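Shelf Loading for Dry Goods: Pouches, Boxes, and Depth

December 17, 2024

The pantry shelving has been up since February and I have changed the layout often enough that the current version deserves a write-up. This post covers the snack and breakfast section only. The canned goods section follows different rules and I will get to it separately.

The unit is a Mesthorpe boltless rack: metal uprights and drop-in panels. I picked it over the Prilta wire system for one reason. Wire shelves let the bottom of a stand-up pouch sag between the wires, and a sagging pouch leans, and a leaning pouch takes its neighbor with it. On a flat panel the gusset opens fully and the pouch stands by itself.

Package types

Everything in this section is one of two types. Stand-up pouches have a rounded base, a soft body, and a top seal that folds over once opened. They don't stack. Cartons are rigid, square, and stack as high as the clearance allows. Mixing the two in one row wastes space, so the first rule is that each type gets its own run of shelf, pouches at one end and cartons next to them.

The cartons then work as a bookend. A filled row of oat bite boxes has enough mass that a granola pouch pushed against it stays upright. When I had it the other way, with pouches between two short carton rows, every withdrawal from either side loosened the whole group.

Rows, front to back

Each product gets one row running from the front edge to the wall. One flavor, one row. It sounds wasteful when a row is half empty, and it is, but a row holding two flavors always ends with the one I want at the back. I tried mixed rows for most of the spring. The result was that I kept buying peanut butter chocolate because I could only see apple pie.

New stock goes in at the back. With cartons this means pulling the front boxes out, setting the new ones against the wall, and replacing the old ones. It takes a minute per row. I looked at the Gurkovby sloped inserts that feed product forward, and they do work with cans, but a light carton on a shallow slope stops halfway and has to be pushed anyway. I sent them back.

Pouches need more attention. A row of them compresses when you push from the front, and the ones at the rear fold over. I leave a gap the width of a hand between the front pouches so I can reach past and set the rear ones straight.

Clearance

The upper panel is set for the tallest pouch plus enough room to tip it forward on the way out. My first setting had the pouch clearing the beam above with almost nothing to spare, which was fine for looking at and useless for removing anything. I dropped the panel one slot. The unused height over the cartons is the price of that, and I haven't found a good use for it.

Current state of the upper panel, by product:
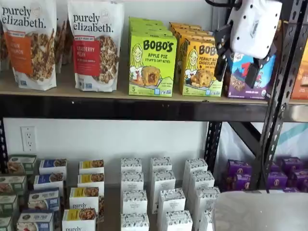
Upper shelf: purely elizabeth granola at left, Bobo's oat bites in green and yellow boxes beside it.

Faces forward, always. The label panel on the granola is colored by flavor, orange on one and red on the next, and after a week I stopped reading the names. Same with the green and yellow cartons. If a brand uses one color for everything, I put a strip of tape on the shelf edge with the flavor in marker.

Inventory

I keep a spreadsheet. It has 118 lines, of which 10 belong to this section. Columns are product, flavor, row position, and reorder point. The reorder point for cartons is two boxes left, and for pouches it is one unopened. I don't record expiration dates for this section, as the stock turns over well before they matter.

Remaining issues

The row next to the right upright is partly hidden behind the post when you stand square to the rack. I have been giving that position to whatever gets eaten least. A reader of my earlier rack post suggested the Kumarasinghe side brackets, which would move the post outward, but they need a drilled upright and I would like to keep the unit as sold.

The panel edge also has no lip. A short strip of angle molding would fix it. I have the molding cut and have not decided between screws and double-sided tape. Leaning toward tape, in case the panel moves again.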